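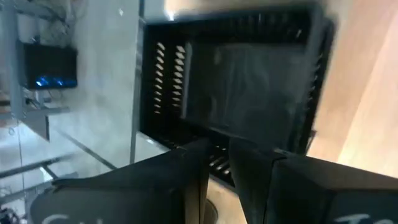

검은 트레이와 나무 상판, 봄맞이 작업실 정리 모음

지난 2월부터 미뤄 두었던 작업실 정리를 드디어 시작했습니다. 마음먹기까지가 오래 걸렸지, 막상 손을 대고 나니 재미가 붙어서 주말마다 조금씩 하게 되더라고요. 예쁜 소품을 새로 들이는 이야기를 기대하셨다면 조금 싱거울 수도 있겠지만, 늘 쓰는 물건들을 제자리에 앉혀 주는 일도 저는 참 좋아합니다. 천천히 둘러봐 주세요!

검은 플라스틱 트레이
테두리가 도톰하고 벽이 올라와 있는 트레이예요. 왼쪽 벽에는 비스듬한 구멍이 두 줄로 나란히 나 있는데, 그 사이로 빛이 들어오면 짧은 선을 죽 그어 놓은 것처럼 보입니다. 저는 이 모습이 좋아서 정리하다 말고 한참을 들여다보곤 해요. 바닥은 짙은 회색에 은근한 윤기가 돌고, 다른 쪽 벽은 세로 살이 촘촘히 서 있는 모양이라 각도마다 느낌이 다릅니다.

밝은 나무 상판
트레이 옆으로 넓게 펼쳐진 연한 황갈색 나무입니다. 결이 길고 부드럽게 흘러서 검은 물건을 곁에 두면 서로 참 잘 어울려요. 예전에는 상판 위에 늘 무언가를 덮어 두고 지냈는데, 이렇게 나뭇결이 보이게 두니 방이 한결 따뜻해진 기분이 듭니다. 닦을 때는 물기를 꼭 짠 행주로 결을 따라 한 번, 마른 천으로 한 번 더 닦아 줍니다.

회백색 면과 가느다란 금속 레일
트레이 왼쪽은 옅은 회백색이고, 그 가장자리를 따라 가는 레일이 세로로 지나갑니다. 처음에는 좀 밋밋하지 않을까 걱정했는데, 검정과 나무색 사이에서 조용히 숨을 돌리게 해 주는 색이라 지금은 제일 마음에 드는 부분이 되었어요.

정리하면서 적어 둔 것들
트레이를 고를 때는 그라라르(Grarar) 매장과 르페브르(Lefèvre) 매장을 이틀에 걸쳐 돌아다녔습니다. 색을 두고 꽤 망설였는데(흰색도 정말 예뻤거든요), 나무와 함께 놓을 생각을 하니 역시 검정에 손이 가더군요. 벽에 구멍이 난 물건은 틈새에 먼지가 잘 끼어서, 저는 부드러운 솔로 먼저 털고 미지근한 물에 헹군 다음 엎어서 말립니다. 성격이 급해서 덜 마른 채로 쓰다가 종이를 적신 적이 있어요. 여러분은 부디 느긋하게 기다려 주세요.

다음에는 서랍 안쪽을 정리해서 보여 드릴게요. 비슷한 트레이를 쓰고 계신 분이 있다면 무엇을 담아 두시는지 댓글로 들려주세요. 저는 아직도 펜을 넣을지 실을 넣을지 고민하고 있답니다.

2025년 6월 8일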